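We use cookies to remember your settings and to measure traffic. By continuing to browse you accept our cookie policy. Accept | Manage preferences

Hens stopped laying after move to new run, water or light?

Posted by Marcus Doucet, 21 May 2021

I keep 12 hens, all hatched the same spring, in a fixed coop with an attached run. Until the move they were giving me a steady supply. I moved them from the old shed to a Kider coop at the other end of the lot. Within a few days laying dropped to almost nothing, and it has stayed there.

What I have checked so far:

Feed is the same layer pellet, 16 percent protein, same feeder. Oyster shell is in a separate dish. No mites on the birds or under the roosts when I looked after dark with a flashlight. No soft shells in the nest boxes. Droppings look normal. The combs are still red on most of them, a little pale on two.

The two things that changed besides the coop are the waterer and the light. The old waterer was an open pan. The new one is a Wedik bucket with horizontal nipples on the side, mounted at the height of their backs. The new coop sits under a maple, so the run is in shade until late morning.

Which should I fix first? I would prefer to change one thing at a time so I know what did it.

Booker Greenberg

Water first. A hen that is short of water will cut back on eggs before she shows much else, and a flock raised on open pans does not always take to nipples without help.

Put the old pan back in the run today and leave the bucket where it is. Mark the level on the bucket with tape in the morning and again at dusk. If the bucket level hardly moves while the pan goes down, they were not using the nipples enough. Do this for a week before touching anything else.

For the changeover, take the pan away for two or three hours in the morning, when they are active and you are home to watch, then put it back. Tap the nipples with a finger so a drop hangs from each one. Once a couple of birds are pecking at them, the others usually follow. Lengthen the time without the pan over the next week or two. Do not do it on a hot day.

Check the height too. Side-mount nipples should be close to head level, so the bird reaches slightly up or straight ahead. Back height is low for a grown hen of most breeds. I had mine on a block at first and had to add a second one. Flow is the other item. Push each pin in and see that water comes out right away. A bucket with a tight lid and no vent hole will build a vacuum and slow to nothing.

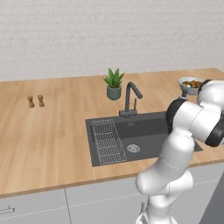
Can I put vinegar in a nipple bucket to keep the algae down?

Plain cider vinegar at one tablespoon per gallon is commonly used in plastic buckets, but it does little against algae that is already growing. Blocking light from the bucket works better, so paint the outside or use a dark one. Do not use vinegar in galvanized metal waterers. Scrub the bucket and flush the nipples every week regardless.

On the shade, I would not worry at this time of year. Day length is what sets laying, and under a tree in May they still get plenty of it. It will matter more by October, when the days are short and they are likely to be molting anyway.

Hafstein

Check for hidden eggs. Mine quit "laying" after a coop move and there was a pile of them behind the feed bin.

Brostmont

Agree with most of the above. I would add that a move alone can put hens off for two to three weeks, so some of this may clear up while you are testing the water.

Are the nest boxes in the new coop higher or lower than the roosts? If they are level or higher, the birds will sleep in them and foul the bedding, and then some hens will hold off or lay elsewhere. Roosts should be the highest spot. Close off the boxes in the evening for a few nights and open them before first light.

Also look at the two with pale combs separately. Pick them up and feel the keel and the crop first thing in the morning. The crop should be empty at that hour. If either bird is thin or the crop is still full, pen her apart with her own water and feed so you can see what she takes in.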